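13 Mar 2019

Started on the cell rules at last! I've been putting them off since I took over the Drullov job, and then this morning I sat down with coffee and a stack of sticky notes and wrote six pages before lunch. I love this part. Everybody thinks the fun is in making the arm move, and sure, it is, but deciding how it ought to move, and writing that down so the next person gets the same result, is every bit as good.

The job itself is small. Pick little parts out of trays, put them together, let go, do it again. Vostirgate wants the simulated cell signed off before any metal gets bolted down in June, so all my practice runs are on the model for now. I spent the first hour on one pick with the fingers pointing straight down, closing on a light gray part over the black tray, stopping and restarting it until I was happy with the approach.

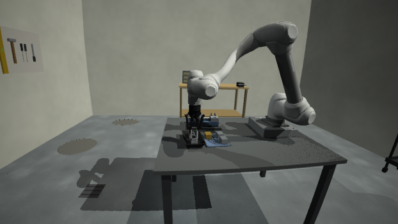
How high should the gripper stop before it goes down for a part?

High enough to clear the tallest thing in the work area plus whatever it may be carrying, and the height should be written in the program as a named value so it can be changed in one place.

That's going in as rule 2. Rule 1 is the boring one about naming, and I am very proud of it. Every position gets a name a stranger could read. No P1, P2, P2new, P2new_ok. I inherited a program from the Rusu line last year with a point in it called "point 2085 dont use" and the program used it, twice! I still think about that.

Then the speed question, which ate most of the middle of the day. My first draft said "slow near parts," and I read it back and laughed, because what does slow mean and what does near mean? So now there's a table. Free moves above the clearance height can go at normal speed. The last stretch down goes at the reduced speed, straight line only, no blending into the next move. Same going back up until the part is clear of the tray rim. I put the figures in a separate sheet because Vostirgate will certainly want to argue over them (fine by me, I like arguing over them too).

Also wrote the bit on shared coordinates. Each tray gets its own frame, taught from the tray itself, and part positions hang off that. If someone bumps a tray, you re-teach one frame and go home on time. I moved a tray in the model on purpose to try it out and every pick followed along. Beautiful. I did it again just for the pleasure of watching.

Lunch was the leftover noodles. Walked to the hardware store and back in the wind and came home with a better idea for rule 7, so I count that as work.

Afternoon was for the back row. The arm has to reach past the two trays in front to get at the wide black one, down between two dark blue groups of components, and that is a much fussier place to put a pair of fingers. I'd been treating it as the same kind of pick as the front ones. It needs its own paragraph: which way the fingers open, how far they open, and what they're allowed to come close to. 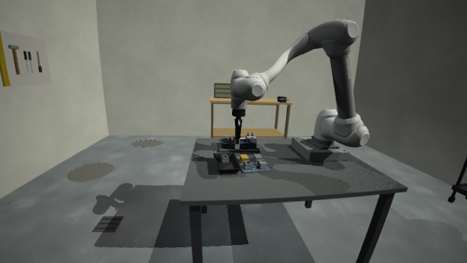 Does a simulation count as proof that a cell is safe?

It counts as evidence about reach, clearance and sequence, but the risk assessment still has to be done on the real installation, with the real gripper, the real parts and the people who will work near it.

I want that sentence on the front page, in large type. The model is wonderful and I trust it for a lot, but it knows only what I put in it. Cables, for one thing. A hose that droops. Somebody reaching in for a dropped part. The Stinberg people put all of that in a site checklist and theirs is the best I've read, 16 items, each one a thing you can go and look at. Mine is twice as long and half as clear, so that's tomorrow's job.

Last thing I did was set up the overnight repeat: around 2000 cycles, small random offsets on the part positions, log everything, and stop on the first collision instead of carrying on past it. Stopping on the first one is rule 9. I'd like to see what caused it while the arm is still sitting there.

Still undecided on recovery. After a stop, should the arm go straight up, or back along the path it came in on? Straight up feels right for the front trays. For the back one I keep changing my mind. Drew it both ways on the back of an envelope, and now I need to find the envelope.

Buy more sticky notes. The yellow ones, the green ones don't stick.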